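Zamel Institute for Household Technology
Thread: can machines do the chores yet? Our position, December 2022. (1/17)

The short answer is that some chores are within reach, most are not, and the ones people ask us about most often fall in the second group. The longer answer follows. (2/17)
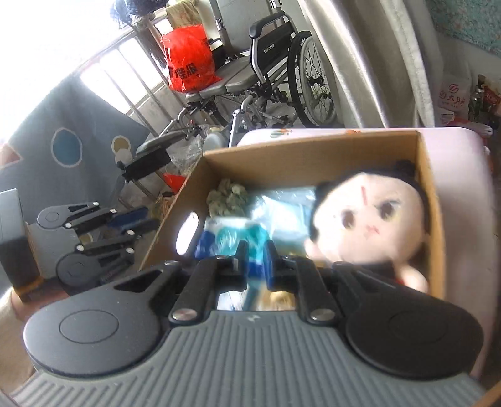
We are asked this question by housing providers, by care services and by small shops. They tend to have one task in mind: putting things away. Toys into a box, shopping into a cupboard, returns onto a shelf. It sounds like the simplest job in the building. (3/17)

Tidying is difficult for a machine for reasons that have little to do with strength. A stuffed doll gives way when it is held. A plastic bag has no fixed shape at all. A bundle of cloth can be picked up from almost anywhere, and each choice leads to a different result. (4/17)

A cardboard box with its top open is a further problem. The sides hide part of what is inside, and a gripper going in at the wrong angle meets the wall first. Our engineers spend more time on the approach to the box than on closing the fingers. (5/17)

Much of our present work is therefore done with grippers held in the hand. A person does the chore in an ordinary room, using two fingers on each side in place of their own, and the movements are recorded. The recordings are used to train the arm later. (6/17)

Over the summer, our partners at Trarno carried out 164 sessions of this kind in homes. In August we began running the trained arm on the same class of task: small soft items, one open box, no help from a person once the run had started. (7/17)

The trial came to 585 attempts. An attempt counted as complete only if every item was in the box and the box was still upright. By that measure the arm completed 70 per cent. Items dropped and picked up again were allowed. (8/17)

We do not regard 70 per cent as ready for use. A resident who has to check the floor after every run has been given a new chore in place of the old one. Members of the public have put this to us more bluntly, and they are right. (9/17)

The failures were not evenly spread. Thin translucent bags were the worst item by a wide margin. The fingers closed, the arm lifted, and the bag stayed where it was or came up with something else attached. Firm plush toys gave very little trouble. (10/17)

Light also matters more than visitors expect. A bright window behind the work, or a patch of glare on the inside of a box, can be enough to make the arm hesitate. Drawing a curtain helped in several homes — but we would prefer a machine that does not need its curtains drawn. (11/17)

Rhonda Landry, who leads our home trials, has asked that we say something about furniture. Test laboratories have clear floors and plain tables. Homes have beds, padded seats, wheelchairs, shopping bags and washing. A machine which needs these moved first is of limited use to the people most likely to want one. (12/17)

On shop floors the picture is somewhat better. At the Wendt stockroom a fixed arm sorts boxed goods from a single belt, and has done so through 7 months of normal trading. The goods are rigid, the lighting is constant and staff restock the belt at set times. (13/17)

The same arm was tried on loose clothing returns and withdrawn. Wael Hamdy, who manages the stockroom project, reports that folding was never attempted and that simply separating one garment from the next was the sticking point. Staff have gone back to doing this by hand. (14/17)

Our advice to services considering a purchase: ask the supplier which objects were used in testing, and ask to bring your own. Ask who picks up what is dropped. Ask what the machine does when it is unsure. A supplier who can only show a film of the task should be asked for a visit. (15/17)

We are also asked about cost. We have declined to give a figure, as the arms in our trial are research units and are not sold. The price of a person's time in setting up, watching and clearing up after the machine should be included in any sum. Often it is left out. (16/17)

The next round will use the Wasden gripper pads, which have a softer face, and will concentrate on bags and cloth. Households who took part earlier will be invited first. Results will be published whether or not they improve on the present ones. Enquiries from housing and care services may be sent to the home trials team through the usual form. (17/17)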